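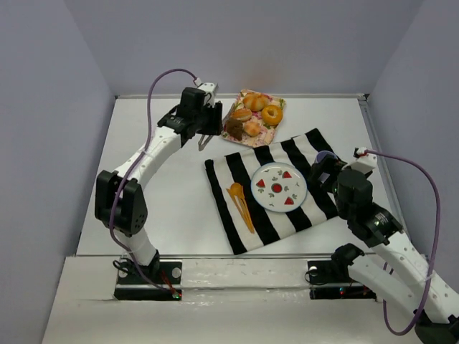

Two arms, one place setting: table laying at the bench.

If you're thinking of buying a pair of small robot arms for kitchen jobs (laying a table, moving plates, that sort of thing), please do your sums on paper before you fall in love with anything. I didn't, and I spent most of August ordering bits I should have ordered in the first place!

Start with the table, not the arms. Measure how far you need to reach, then lay out what you'll be handling with a bit of elbow room round it. Mine came from a seller in Litthorpe and it's 92 cm across, which sounded huge until both arms were bolted along the front and a placemat, a plate and a tray of buns all wanted their own patch. Cut the shapes out of newspaper and shuffle them about first. It costs you nothing and you'll feel silly for five minutes, that's all.

Next, walls. I'd put plain sides and a plain back on the shopping list from day one. Pale paint, matt if you can get it, and do buy the bigger tin. My friend Jhosep Puma priced his up properly and still came in under £50, whereas I paid £72 because I bought everything in dribs and drabs and paid postage three times.

Then there's crockery, and this is where you can be properly mean with your money. Charity shop plates are fine, but get several of the same one. A thin rim and a thick rim are quite different things to pick up, and if your only good plate goes on the floor you're back to square one with all your settings.
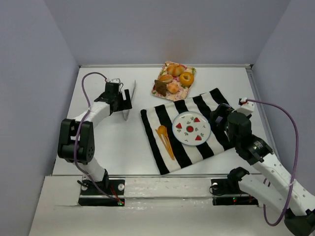 Which brings me to grippers. Ask the seller how wide they open and how thin a thing they'll close on, and ask for both in millimetres. "Suitable for household items" tells you nothing at all. I keep a little tin of spare finger pads now, and I'd budget for two sets per arm in the first year.

Cables next (sorry, dull, but you'll thank me). Buy them longer than you think. They've got to follow the arm wherever it goes with a decent loop of slack, and a short one will tug at the plug every time the arm stretches. Reusable ties are worth the extra pennies.

Keep something back for repairs too. Jasper Willems over in Rudumora puts £300 aside for each pair and says he's dipped into it every single year, mostly for motors. I keep mine in a separate account so it doesn't quietly turn into a new kettle.

Last of all, count your sockets before delivery day, and check the ledge you're fixing to is solid all the way along. I had to take mine off and pack it out with ply, which was a whole evening and a very late tea.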